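2021-10-02

Sat down to finish the storage box trials for the small parts shelf. Left over from June, when we said it would take an afternoon. It did not.

**Where we are**

- Drulley boxes (clear, snap lid): out. Lids crack at the corner if you open them one-handed. Two gone already, both from the drawer by the door.
- Ahuja tins: nice, but can't see or guess what's in them and they rattle. Keeping them for drill bits only.
- Plastic latch boxes: current favorite. Stack ok, lid stays put, wide enough for the bagged screws.
- Tornberg crates: too big for the shelf, go under the bench. Don't reopen this one please.

**Shelf**

Measured again. 400 mm between uprights, same as last time, so the old note was right and the drawing is wrong. Fix drawing. Depth 177 mm at the back where the bracket sticks out — anything deeper sits proud and gets knocked by the door. Checked it with the tape and then with a piece of card becuase I didn't believe the tape.

Lip on the front edge is still rough. Sand before loading, not after like we did on the other one.

**Sorting rules (for now)**

1. One kind of thing per box. No "misc". Misc is how we ended up with a tin of washers, fuses and a dried up glue stick.
2. Label goes on the short side, printed, not marker. Marker rubs off on the pastel ones, tried it, looks like a bruise.
3. Heavy stuff low. Brass fittings on the bottom row, foam and tape on top.
4. Little paper packets stay in their packets till there's a box for them. Don't tip them loose in a tray, the part number is only on the packet.
5. Lid on, latch closed, before it moves anywhere. Includes carrying it two feet.

Rule 5 is from the spill. Still finding M3 nuts under the radiator.

**Color**

Went round on this. Stutent sheet wants color by supplier, which is useless when you're standing there looking for a fuse. Going by use instead:

- pink = soft goods, pads, felt, sleeves
- blue = electrical
- green = fasteners
- anything gray = not sorted yet, don't trust it

Not enough green ones. Order more, same size, check the latch is the same style or they won't sit flush when stacked. Last order came with a different lid and we only noticed after the labels were on.

**Handling check**

Pick up from the sides, just under the lid rim. Not by the lid!! The rim feels like a handle and it will hold fine right up to the day the latch lets go. Both sides, level, latch facing you so you can see it's shut. Clear the table first if it's a full one, odd packets and tools pushed back.

Tried empty, then half full of felt pads. Sides flex a bit when half full, lid still seated. Haven't tried full. Probably wants a liner if we put anything with corners in there.

Position for picking up, pink box at the front of the maple-looking table, both sides touched just below the rim:
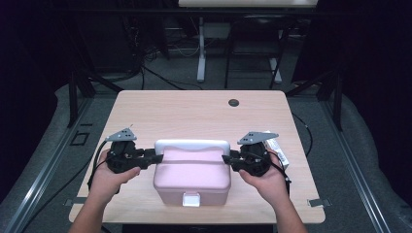 ## Still to do

- sand shelf lip
- correct the drawing (400, not whatever it says)
- print labels, short side
- order green boxes, match the latch
- full load test, with and without liner
- empty the gray ones, or at least look in them
- move Tornberg crates under the bench, they are in the way of the vise agian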